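I had been looking forward to the open day at Druno for weeks, which my sister says is the sort of thing I ought to keep to myself. She came anyway, because I'd promised her lunch, and because her old friend Wendy Clegg works in the office there and had put our names down. You had to book, you see. They were only taking 30 people across the whole day, in small groups, and we were in the half past ten one.

Getting there was the usual pantomime. The bus dropped us on the wrong side of the dual carriageway (my fault, I'd read the old timetable) and we walked the long way round past the tile warehouse, so by the time we'd signed in and been given our stickers I was ready to sit down and be talked at. Luckily that was the first thing on the list. Manju Sisodia gave the welcome, very friendly and quite quick, and then she let us wander through with Mattes Thiele, who was our guide for the rest of it.

Now, I'd had an idea in my head of a car factory, all cages and sparks. It was much more like a big art college workshop, with pipes and ducting all over the ceiling and people getting on with their work at long benches. The arms are smaller than I expected too, and black, and once you've got your eye in you start spotting them everywhere. Mattes said the team spend a good deal of their time on ordinary household things, because cups and spoons and tea towels are what we'd all want help with in the end, and they are also what the arms find hardest. I asked about ironing. He laughed, but kindly!

We ended up at a table with a mug on it, and I'm afraid I stood there for so long that the next group nearly caught us up.
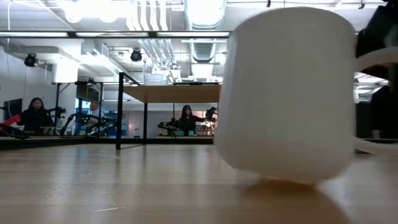
The mug and its table, with more arms on the bench at the back.

Mattes explained that a mug is a proper puzzle. You can take it by the rim, or the body, or the handle, and which one is right depends on what you mean to do next, and whether there's any tea in it. I have been picking up mugs for a very long time and had never given it a thought. He told us they had logged 492 goes at mugs alone since they began in August — different heights, different handles, different places on the table — and that he still finds himself holding his breath. I liked him a great deal for saying so.

My sister, who had been pretending not to be interested, then asked the best question of the morning, which was whether it would know a clean mug from a dirty one. Not yet, he said. "Same as my husband, then," said she, and that set off the lady behind us, Denise Goodall, who had come over from the library and was lovely company for the rest of the tour. She's hoping to arrange a talk for her Thursday readers and I've said I'll help with the chairs.

Afterwards there was coffee and a very decent lemon drizzle, and Wendy came down to find us. We were meant to be away by twelve and it was nearer one. If you fancy going yourself, they're doing another, and it's worth ringing early. Wear flat shoes, take the number 14 and get off at the second stop after the roundabout.

Lunch was soup, in the end, at the garden centre. I carried mine to the table by the handle.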